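In defence of the scuffed

By Catriona Yule
27 Sep 2022

My mother had a washing-up bowl that was older than my brother. It had gone cloudy at the bottom, there was a crescent burned into the rim where somebody had rested a hot pan, and every Christmas one or other of us would offer to buy her a new one. She would say thank you, that's very kind, and carry on with the old one. I thought this was stubbornness. I am now a good deal nearer the age she was then, and I have come round to her way of thinking so completely that I would like to make the case for it to anyone with ten minutes and a cupboard full of plastic.

What set me off was a leaflet. It came through the door in June from a kitchen shop in Wurkau, and it invited me to "refresh" my household, by which it meant throw out everything I use daily and buy it again in a slightly different shade. There was a set of matching bottles and tubs called the Poon range, 40 pieces, all in a sort of porridge colour, photographed on a worktop that had clearly never met a teabag. I will confess that I looked at it for quite a long time. It was very restful. Then I looked at my own shelf, which is a jumble of blues and greens and one thing that used to be red, and for a day or so I felt rather ashamed of it.

The feeling passed, as these things do, once I started handling what was on the shelf. I think that is where the leaflet people go wrong, or perhaps where they are clever. They want us to judge our belongings from across the room, and from across the room a scratch looks like neglect. Pick the thing up and it is a different matter. You find the line where the two halves of the mould came together, and the place where it has been rubbed dull, and you remember (or half remember, which is just as pleasant) how it came to look that way.
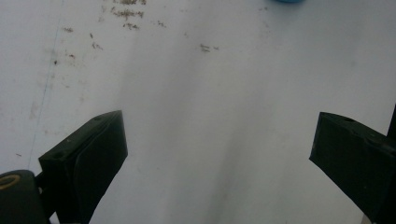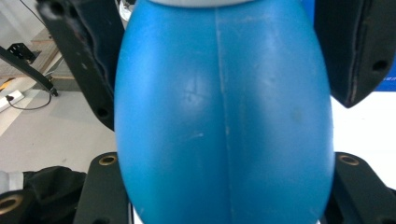
First a pale surface, then a blue one with its seam and its scuffs.

I'm fond of that blue. It is a cheerful, seaside sort of colour, and it doesn't pretend to be slate or linen or oatmeal. A great many useful things used to be made in it, the sort of things that live under sinks and in sheds and at the bottoms of beach bags, and you could find them in the dark of a cupboard without putting the light on. Try doing that with porridge.

Pale surfaces are another matter, and I'm of two minds about those. I do see the appeal. When we moved to Wutirville the kitchen came with white worktops, and for the first fortnight I wiped them down after every slice of toast and went about feeling like a much better person. But look properly at anything white, in ordinary daylight, and it is never quite white. There are greys in it, soft patches and bands that come and go with the weather outside, and some of them you could scrub at until bedtime because they are only shadow. I know, I've done it! These days I let the surface be as grey as it likes and save my elbows for the jam.

A friend who works at Demeteck, and who is far more sensible than I am, tells me I'm being sentimental and that plastic should go when it's past its best. She is right about some of it. Anything cracked that holds food ought to go, and so should anything that smells of what was in it last year, and I wouldn't keep a perished rubber seal for love or money. I don't want to be read as telling people to live with rubbish. My quarrel is with the notion that a mark is the same as a fault. A smudge on the outside of a bottle has no effect on what the bottle holds. A scratch down the side of a bulb or a bucket is simply the side of a bulb or a bucket that has been somewhere.

There's the money too, of course. I added up the leaflet, being the sort of person who adds up leaflets, and the full refresh came to 264 pounds before delivery. The bottles alone were 121. I could buy a lot of jam for that, or have the back gate mended, and I'd still have my shelf at the end of it. And all the old blue things would have gone off in a bag to sit in the ground looking much as they do now, long after the porridge ones had been refreshed in their turn.

So my advice, for what it's worth, is to leave the cupboard alone this autumn. Take one thing out, something plain that you reach for without thinking, and turn it over in your hands under the window for a minute. Give it a wash if it needs one. Then put it back where you'll be able to find it.

My mother's bowl came to me in the end, by the way. I keep the pegs in it.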